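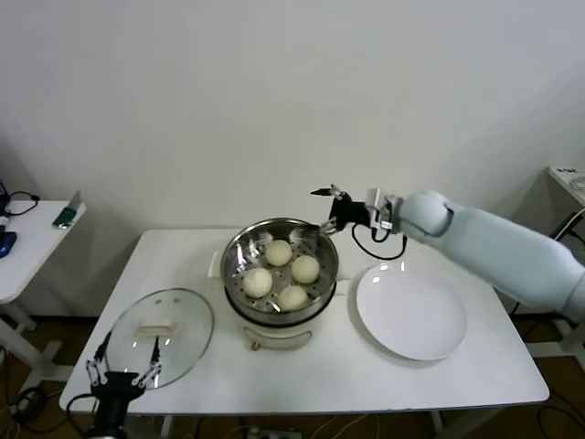 Four people wrote in after the first release to ask whether the lid is part of the task or only part of the setup, and one of them added that without an answer the start and end conditions can't be reproduced. Both questions are settled in this version. The lid is part of the task in one variant and part of the setup in the other, and every episode now says which.

Bornska Steamer Set, data card

Summary

Bornska Steamer is a set of teleoperated two-arm demonstrations in which steamed buns are moved from an electric steamer to a plate. It was collected at the Stondale site for training and testing imitation policies. This card covers version 3.

Contents

Episodes: 2232
Held out for testing: 337
Episodes with the lid task: 830
Arms: two, each with a parallel-jaw gripper
Views: head camera, left wrist, right wrist
Language: one instruction per episode, in English

The 337 test episodes are included in the total of 2232. Lid-task episodes appear in both splits.

Task variants

open_and_plate. The episode starts with the glass lid on the steamer. The left arm takes the lid by its handle and lays it on the table. The right arm then moves the buns to the plate.

plate_only. The lid is already on the table when recording starts. The left arm may hold still or steady the rim of the basket. The right arm does the same work as above.

An episode ends when the last bun is on the plate and both grippers are clear of it. The steamer is not powered during recording. Bun positions in the basket are set by hand before each episode and are not taken from a fixed pattern.

Collection

Operators drove the arms with a leader-follower rig. They were asked to work at a steady pace and not to correct a bad grasp more than twice. After a third miss the episode was stopped and marked as failed. Failed episodes are kept, with success set to false, and you should filter them if your method assumes clean demonstrations.

Joint states and gripper widths are logged together with the camera streams. All streams share one clock. The first Monday session had a clock fault on the right wrist camera, and those episodes were recorded again.

Files

episodes/ has one folder per demonstration
meta/splits.csv lists the train and test assignment
meta/variants.csv gives the variant for each episode
meta/notes.csv has free-text operator notes, mostly blank
tools/ has the Walczak loader and a script that checks file hashes

The loader returns actions as absolute joint targets by default. Set delta=True for differences between steps. Gripper values are not normalized in either mode.

Known issues

Glass and polished steel are hard on depth estimates. The lid often comes out with holes or at the height of the table under it, and the inner wall of the basket gives false points. We don't ship depth for this reason.

The buns are close in color to the plate. Segmentation models we tried tended to merge them once two or more had been plated.

The background changes little. Nearly all episodes were recorded against a white wall on a white table, and a policy trained only on this set should not be expected to work in a kitchen.

Cables are visible in many episodes. They were not masked.

Some operators let the left gripper rest near the lid after putting it down. In those episodes the left arm carries almost no signal for the rest of the task. The column left_idle in variants.csv marks them.

Changes in version 3

Added the variant column and rewrote the end condition.
Moved duplicate operator notes out of the episode folders.
Fixed swapped wrist camera names in one batch.
The test split is unchanged from version 2, so earlier scores can still be compared.

Use

The set is free for research and teaching. For commercial use, write to the Irkport data desk through the contact form on the project page. Please report the version number along with any results, and say whether failed episodes were included in training.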